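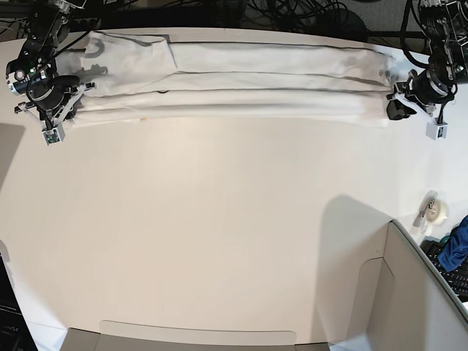

Folding white t-shirts lengthwise so they stack flat in a box?

2818 views · 6 comments · Share

Posted by Hernán Lozano

I have a pile of white cotton shirts to fold and put in a cardboard box, and I want them all to come out the same width. I start by folding each one lengthwise into a long narrow band on the table, then I fold the band up from the bottom. The first part is where it goes wrong. By the time I have three or four layers on top of each other there are creases running the whole length, and one end is always thinner than the other. When I pick the band up to straighten it, the end in my left hand bunches and I have to start over.

The shirts are plain, medium weight, mostly adult sizes. A few have a small gray print on the chest. I have a big white table, so space is not the problem. I have tried a folding board (a Plomura, the hinged plastic kind) and it works for the body but it is slow, and I have up to 100 shirts to get through by Saturday.

Is there a way to keep the layers even by hand? And does it matter if there are creases at this stage, or will they come out under the weight of the stack?

Share · Save

Dhanial

Two separate things are going on here.

The thin end is normal. The shoulder end of a shirt is not the same shape as the hem end. You have sleeves and a neck at one end and a straight edge at the other, so a lengthwise fold will never be perfectly even. What you can do is fold the sleeves straight back over the body before you make the long fold. Lay the shirt face down, bring one side in to the middle with the sleeve doubled back on itself, then do the other side. Now you have a long rectangle. If you want it narrower, fold that in half once more and stop there.

The bunching comes from how you hold it. If you pinch the end at one point, all the layers get gathered into that point. Hold it flat, thumb on top and four fingers spread underneath, across the full width of the band. Do that at both ends, lift it a little off the table, pull gently until it is level and lay it back down. The pull takes out most of the long wrinkles. Don't pull hard on light cotton - the hem will stretch.

Use the side seams as your guide if the shirt has them. If the seam lines run parallel when you look down the length of the band, the layers are straight. If they drift apart, open the last fold and do it again. It is faster than fixing the whole thing later.

As for the creases, soft ones will flatten in the box. A sharp fold in the wrong place won't, so smooth those with your palm before you go on.

Helpful (34) · Share

Losteck

Just roll them. I haven't folded a shirt in years.

Helpful (2) · Share

Satholm

Rolling is fine for a suitcase but it wastes room in a square box, and the prints can end up with curved wrinkles in them.

I would add one thing to what Dhanial wrote. Measure the inside of the box first and cut a strip of card to the width you want. Lay the strip on the shirt, fold both sides over it, slide it out. It does the same job as the board and you don't have to open and close anything. Put the thin ends facing left on one shirt and right on the next, otherwise the stack will lean.

Check each one for spots while it is flat on the table too. They are easy to miss once the shirt is folded up.

Helpful (11) · Share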